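The long way through the linen closet

I have been putting off the linen closet since we moved in. It is a narrow cupboard at the top of the stairs with four shelves, and for years the system was to open the door, push, and close the door. In November the second shelf came off its pegs during the night and I finally had to deal with it.

Most of what was in there came from my mother's house. She bought bedding in 1991 the way other people bought canned food, and I don't think she ever threw any of it out. There were twin sheets for beds we sold long ago, a bedspread with a burn mark from an iron, and a box of pillowcases with the Flamberg department store sticker still on it. The sticker said 500, with no currency and no other clue. I kept the box.

I started by sorting by size, which took most of a Sunday. Fitted sheets are the problem. The tags fade before the cloth does, so you end up holding a corner in each hand and guessing. I gave up guessing and measured everything against the bed.

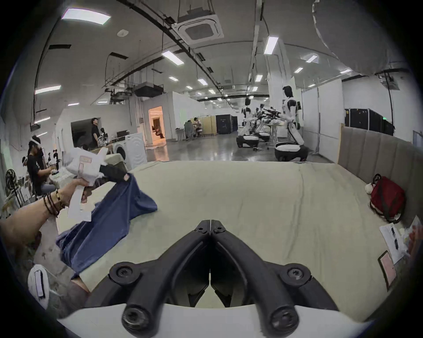 My rule for what to keep was two sets per bed and one spare for the house. I had read stricter advice and looser advice, and two seemed right for people who do laundry once a week and sometimes forget. Color turned out to matter more than I expected. I used to buy white and it never stayed white, so now I lean toward shades like the pale beige one on the mattress, which looks about the same wrinkled as it does ironed. I have not ironed a sheet in a long time and don't plan to start.

The next thing was thread count. I had one set marked 732, bought on sale from Ikemura, and I had always treated it as the good set. It went on the bed when guests came and otherwise sat on the top shelf. When I pulled it out I remembered why I didn't like it. It is heavy, it sleeps warm, and it takes two cycles to dry. The plain cotton percale I bought for half the price is better in every way that I care about. The Ikemura set went to my cousin, who is always cold and was glad to have it.

I asked Nikola Dumitrescu about the old linen pieces, because he mends and resells table linens and knows more than I do. He told me to hold each one up to a window. If light comes through in a patch in the middle, the cloth is worn and will tear the next time someone rolls over. Several of mine failed that test. He also said a worn sheet can be cut down the center and the outside edges sewn together, so the good cloth ends up in the middle. My grandmother did this and I remember the seam down the bed. I did one as a trial. It works, but you do feel the seam.
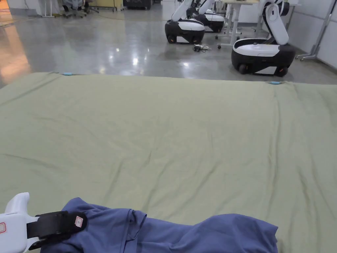 The rest of the worn ones I cut up. Old cotton sheets make good dust covers, and one of them is now over the sewing machine. The flannel became rags. The animal shelter on Mahlangu Road takes clean sheets and towels but not pillows or anything with filling, so call before you load the car. I didn't call, and drove home with two pillows and a quilt.

Then the closet itself. I took out the shelves, washed the walls, and painted the inside with the half can of Nollia eggshell left over from the bathroom. The can had a skin on it but it was fine underneath. The pegs that failed were plastic, so I replaced all of them with metal ones. The top shelf now sits 80 inches from the floor -- too high for anything I use often, so that is where the winter blankets went.

For folding, I keep each set inside one of its own pillowcases. I resisted this for years because it looked fussy. It saves the whole business of digging for the matching flat sheet, and the bundles stack without sliding. I wrote the bed size on masking tape and stuck it to the front of each shelf. The tape is already peeling on the left side, where the shelf still feels slightly damp from the paint.

Towels are still in a heap on the bedroom chair. They get the third shelf, once I decide how many of them we need. The beach towels may have to go in the garage.

Print this post
E-mail this post

Recent posts
Replacing the washer hose
What to do with single socks
The bathroom paint, one year on
A better shelf for the basement
Drying blankets in winter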